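4.2 Does the tray do anything?

Trays get a good deal of credit in the table-setting literature. Kushnir and Boiko treat the raised rim as a boundary that people respect without being told, and Brunet goes further, claiming that a tray on a shared table cuts the spread of small objects by itself. We doubt the second claim and are not fully persuaded by the first. Brunet's tables were tidied between sessions by the same staff who recorded the results, and his paper never says where an object had to be in order to count as "put away."

Our own records, kept at the Workport site from October onward, hold 3971 entries for hand-sized objects left on or near a tray. Puzzles, keys, cups and tape rolls were all logged under one heading, a choice we now regret. A puzzle cube is not a set of keys. It gets picked up, turned a few times and put down again, often with no intention of finishing it, and a tray has little to say about where it lands in the meantime. Figure 3 shows a pairing: a round, dark brown tray with a raised rim, on a white table, and a Rubik's cube.

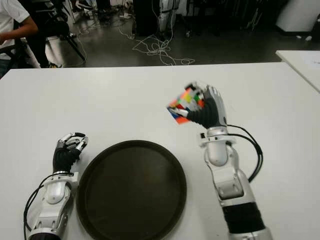
Figure 3. Round tray and Rubik's cube at the white table. The cube is held off the table, its colors mixed.

We had expected the contrast between dark tray and white table to matter, as Ivanyshyn argues it should. It may. Of the 504 entries that concern the cube alone, though, too many were made at the end of a session, when the person logging was already clearing up, and we can't separate a cube that was placed on the tray from one that was swept there with everything else. Dropping the doubtful entries leaves 11 sessions we would defend. Those lean slightly toward the tray, by a margin we would not build an argument on.

Mykhailiuk has suggested to us that a larger sample would settle the matter, and puts the figure at over 3000 cube entries. We are less hopeful. More entries made the same way would repeat the same fault. What is missing is a rule, fixed before the first session, for telling a placed object from a dropped one, and neither the Gelis protocol nor our own version of it contains one.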